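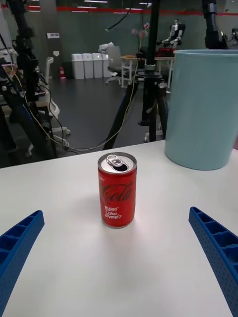

Intro to Consumer Behavior
Unit 4 handout: How a package talks before you taste anything

Read this before lab. It is short, and the quiz in December borrows from it shamelessly.

1. Claims that can't be wrong

Advertisers have a soft spot for what the law calls puffery. "Best ever" is puffery. So is "world's favorite," "legendary," and most of what you wrote on your college application. A claim is puffery when no reasonable person would take it as a fact to be checked. "Contains 10 grams of sugar" can be checked. "Tastes like summer" cannot, and a lawyer somewhere is very happy about that.

Add a question mark and the claim gets slipperier still. A question promises nothing. It hands the work to the buyer, who now has to take a sip and come up with an answer. People tend to remember answers they came up with themselves, even silly ones.

2. Expectation does some of the tasting

In the Murnen exercise (your lab next week), one soda is poured into two cups. One cup is labeled "new recipe" and the other "original." Last year roughly 200 students did it across all sections, and plenty of them wrote full paragraphs on the difference. Some used the word "notes." It was the same bottle. Please don't tell the other sections.

What to take from it:
– Labels set a target, and the tongue goes looking for it.
– Asking "which is better?" suggests that one of them is.
– Confidence on the rating sheet had very little to do with anything.

3. Size, color, shape

The Sheehan reading covers slim containers. Buyers often guess that a tall thin one holds more than a short wide one of the same volume. Children do this too, but they grow out of it around the time they start paying for their own drinks, and then apparently grow back into it.

Skip the section on Silport bottled water. The chart has its axes swapped and I have given up writing to the publisher.

4. For lab

Bring one package from home with a claim on it. Empty is fine, rinsed is better. Write 100 words sorting every claim into "can be checked" or "puffery." The Tonon worksheet has space for this on page 2. Groups that bring only cereal boxes will be asked to trade.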